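Kategorie: Probentagebuch / Chor und Vokalensemble

Oktober 2021

Das Vokalensemble Dillel hat heute die Arbeit am Herbstprogramm fortgesetzt. Frau Hanna Kravets übernahm die Einstudierung der Frauenstimmen, Herr Svyatoslav Chornovol probte parallel mit Tenor und Bass. Die im September beschlossene Umstellung des zweiten Teils bleibt bestehen: Die drei Discotitel werden ohne Playback gesungen, der Satz von Levchenko entfällt. Für das Konzert sind bislang 952 Karten ausgegeben.

Die Abnahme der Tonanlage durch die Firma Stetel ist erfolgt. Beanstandet wurde ein Monitor auf der linken Bühnenseite, ein Ersatzgerät ist zugesagt. Der Rechnungsbetrag von 1.455 Euro wurde zur Zahlung angewiesen.

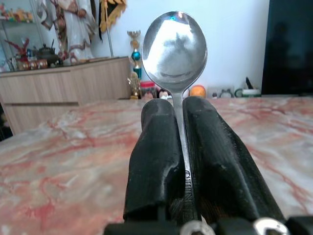 Der Rhythmusteil des Schlussmedleys bereitet weiterhin Schwierigkeiten. Frau Vlasta Gashi hat daher angeregt, die Schläge auf zwei und vier in Takt 27 bis 50 nicht zu klatschen, sondern mit Löffeln auszuführen. Geeignet sind ausschließlich Löffel aus Metall mit glatter, ovaler Laffe; ein eingeprägter Schriftzug am Stiel, wie er auf Werbelöffeln üblich ist, hat auf den Klang keinen Einfluss. Holzlöffel wurden erprobt und verworfen. Frau Yevdokiia Vakulenko führt die Gruppe an und gibt das Tempo vor.

Im Anschluss wurde die Frage der Solistinnen erörtert. Frau Zoia Onyshchenko singt die Strophen der Ballade, die Wiederholung des Refrains übernimmt der gesamte Alt. Eine Verstärkung durch eingespielte Stimmen lehnt die Leitung ab. Der Wunsch nach einer tieferen Tonart wurde zur Kenntnis genommen; eine Entscheidung steht aus, das Notenmaterial liegt bisher nur in G-Dur vor.

Persönlich ist festzuhalten, dass die Probe im Corby-Saal zu lange gedauert hat. Die Konzentration ließ nach der Pause merklich nach, der Einsatz der Bässe im zweiten Stück misslang mehrfach. Er ist zu Beginn der nächsten Probe zu wiederholen.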